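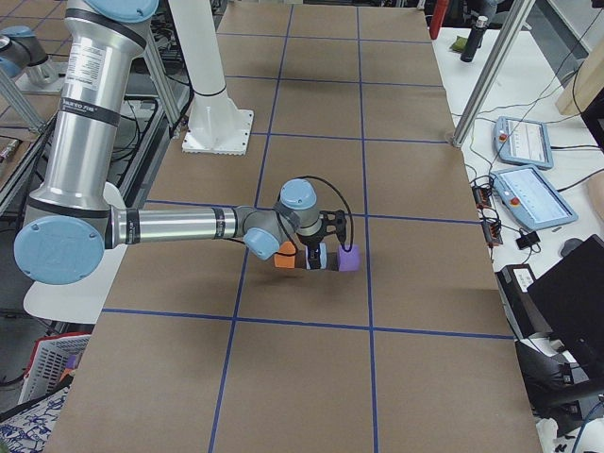 When are dues payable?
Dues for the coming season are payable in April. You can pay by check at the garden office or by mail. If your payment hasn't reached us by the end of the month, your plot goes to the next person on the waiting list.

How big is a plot at Sulemana Community Garden?
Standard plots are 357 square feet. Half plots are in the two rows nearest Clondness Road and are given to new members first.

Is there a waiting list?
Yes. Most people wait one season. Half plots come up more often, and taking one does not cost you your place in line for a full plot.

When are the gates open?
From 6 a.m. until dusk. The gate code changes each spring and is mailed with your receipt. Please don't share it.

Can I use a hose?
You can use the hoses at the standpipes, but only before 10 a.m. or in the evening. Sprinklers left running are turned off - this includes drip lines without a timer.

What can go in the compost bins?
Plant waste, coffee grounds and eggshells. No meat, no diseased tomato plants, no bindweed. Woody stems go on the brush pile behind the Brokov shed.

Can I put up a fence or shed?
Fences up to four feet are fine. Sheds are not allowed, but members can rent a locker for $7 a month.

May I bring my dog?
Dogs are welcome on a leash on the main path. Keep them out of other people's plots.

Who do I contact about a problem with my plot?
Write to Augustina Opoku, plot coordinator, or leave a note in the office mailbox.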